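Home | Workshop | Tips | Contact

Robot bench rules for PC teardown
2 min read

Keep these by the cell at Rutlow. Nerea Requena updated them in February.

Power off the tower and unplug it before the arm goes in. Run at low speed near cables – a snagged SATA lead can pull a port off the board. Give each part its own holder.

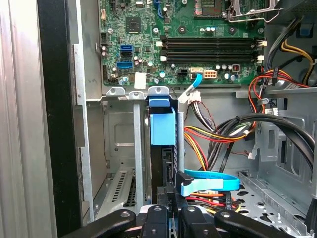
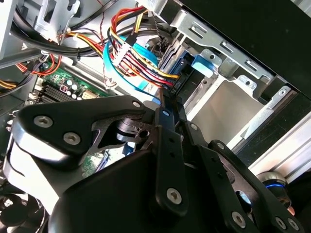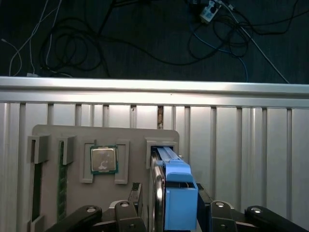
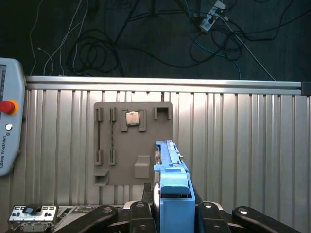
Can I reach in while the arm is paused?

Keep your hands out. A paused program can resume, so press the emergency stop first and tell the other operator.

Check gripper screws every 6 shifts. Log any dropped part, even if it looks fine.

Contact Zukent Workshop | © Zukent | Back to top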